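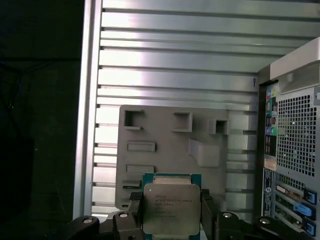 The Costigan bench has moved on to processors. After a run of simpler parts, the group at Estbridge is now recording a person steering the arms through one of the fussier jobs in computer repair: getting a CPU over its socket, square and level, and setting it down without touching anything else.

The arms don't work anything out for themselves at this stage. An operator drives them by remote control, and every movement is saved along with what the cameras see. Each complete go at the task is called a demonstration. The target for the CPU job is 1,000 demonstrations, and training won't start until they are all in and checked.

Domenica Kälin, who runs the bench, says the slow part is learning how hard to hold the chip. "You can't feel it the way you would with your fingers. You watch the edges and you learn what a good grip looks like. New operators squeeze too much, then they get nervous and don't squeeze enough."
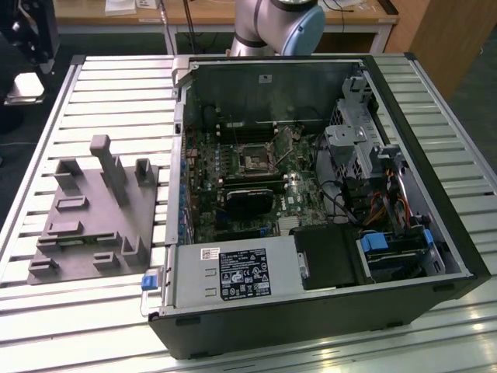
Operators now do their first sessions on memory and cards before they go anywhere near a processor. Those parts are easier to line up and give people time to get used to the lag in the controls. It's a small lag, but it matters when the last bit of travel is straight down towards a row of contacts. Most people settle into it by their second session. A few prefer to start with the arms set to half speed, and that's fine too, provided the setting is written in the log.

The fixture plate was printed in the workshop at Estbridge. Parts begin in a known spot, so an operator can reset the bench quickly and start again. Prikden has asked for a version with looser starting positions later in the year, and that's being drawn up now.
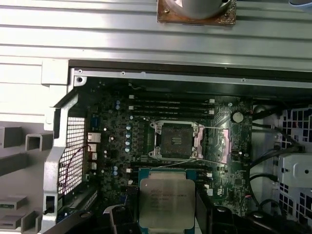
A processor in the gripper, just below the empty socket.

Wrist views have turned out to be the ones operators rely on most near the socket. The fixed view is better for the long moves across the case, where the worry is catching a cable on the way past. Both are kept for every demonstration, and Vollik's software lines them up by time afterwards.

Failed goes are kept as well. If a chip slips or goes down crooked, the operator marks the recording and carries on. Please don't delete these. They go in a separate folder and don't count towards the 1,000, but the training group wants them. If a part looks damaged, stop and tell Domenica before using it again.
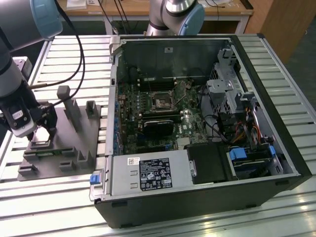 Do I need to know how to program to be an operator?

Most of our operators have never written any code. You need steady hands, a bit of patience and enough time for the training sessions. Ask at the bench and someone will show you the controls.

The CPU recordings will continue through April. Bench notes and the operator log are in the usual shared folder.

Recent items
Costigan bench: memory recordings finished
New operator training times
What Vollik does with your recordings
Prikden visit to Estbridge
Filling in the log: a short guide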